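Inside the Sugden water works: a visit to the Nellel treatment plant

Notes from the February open day, with some figures on filtration and pumping

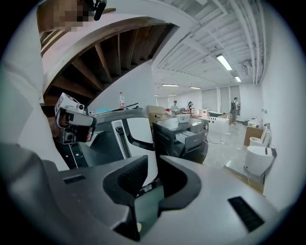 VISITS AND SITE REPORTS

The Nellel plant treats surface water from the Grakow reservoir and supplies the town of Sugden and the villages downstream of it. It opens to the public twice a year. I went on the morning tour, which started at 9:30 and ran well over two hours, mostly on account of questions at the filter gallery.

Our guide was Bereket Feyisa, the process engineer for the site. He began at the intake and followed the water in order, a sensible arrangement that many plant tours abandon because the car park is at the wrong end.

Intake and screening

Raw water arrives by gravity through a buried main. The reservoir sits high enough above the works that no raw water pumping is needed in a normal year. There are two intake levels on the draw-off tower. The upper one is used from late fall to spring; the lower one comes into use when algae are present near the surface. Switching between them is still done by hand.

The bar screens are coarse and catch little apart from leaves. Behind them are two rotating band screens with a finer mesh, washed by jets on a timer. One was out of service for a bearing change. Feyisa said the bearings last about as long as the supplier claims, provided the grease lines are checked, and that the grease lines had not been checked.

Coagulation and clarification

The reservoir water is soft and colored, with low alkalinity, so pH control matters more here than dose. Lime is added first, then the coagulant, then a short flash mix. The flocculation tanks have slow vertical paddles. From the walkway the floc was plainly visible, coarse and pale brown, and settling well.

Jar tests are run each morning and again after heavy rain in the catchment. I asked whether the dose could be set by the online instruments alone. It could, and for most of the year it is, but the color of the raw water can shift faster than the control loop was tuned for. The jar tests are kept as a check on the loop.

The clarifiers are of the flat-bottomed blanket type, and older than anything else on the site. They respond badly to sudden changes in flow. Operators limit any step in throughput and allow the blanket to recover before making the next one. Sludge is bled off to a thickener and then to a press, and the cake goes off site by truck.

Filtration

The filter gallery was the best part of the visit. The filters are open rapid gravity units with anthracite over sand. Run time between washes is normally 72 hours, and shorter in warm weather. A wash can also be triggered by head loss or by outlet turbidity, whichever limit is reached first.

We watched one complete wash. The sequence is drain down, air scour, combined air and water, then water alone at the high rate. Air distribution looked even across the bed except in one corner, where the surface hardly moved during the scour. Dean Whiteley, a retired instrument technician on the tour with us, spotted this before I did and suggested a blocked nozzle. Feyisa agreed. That filter is due to be emptied in the summer and the floor inspected.

After a wash, the first water through the bed goes to waste until turbidity falls below the set point. The slow start valve brings the filter back up to rate over 28 minutes. It used to be faster. The longer ramp cost a small amount of output and removed most of the turbidity spikes that had been showing up on the combined outlet.

Wash water is recovered. It is settled in a pair of tanks and returned to the head of the works at a controlled rate, with its own turbidity monitor and an automatic stop.

Disinfection and storage

Chlorine is dosed as hypochlorite made on site from salt. The plant moved away from gas cylinders when the old store needed replacement. The contact tank is baffled, and the baffles were extended after a tracer test showed short-circuiting along one wall. Residual is measured at the inlet and the outlet by duplicate instruments. If the pair disagree by more than the set margin, an alarm is raised and the higher dose is held until someone has taken a hand sample.

Pumping

The high-lift station has Pornard split-case pumps on variable speed drives. They serve some 1,706 properties in the upper zone; the lower zone is fed by gravity from the treated water tank. Energy use is dominated by this one room, and the pumps are run overnight where tank levels permit.

Two of the units had been refurbished with coated casings. Feyisa had before and after efficiency curves pinned to a board, and the gain was most obvious away from the design point — useful, given how seldom the pumps run at it. The third unit is waiting for a new shaft sleeve. Vibration readings are taken monthly with a portable instrument and entered in a paper log, then typed up.

Practical points

Places are limited and have to be booked by phone. Sturdy shoes are required, and the walkways over the clarifiers are open grating, so heels will not do. Hearing protection is handed out at the pump room door. The sludge press building was closed on this visit. It is normally included on the fall tour, along with the draw-off tower if the wind is light.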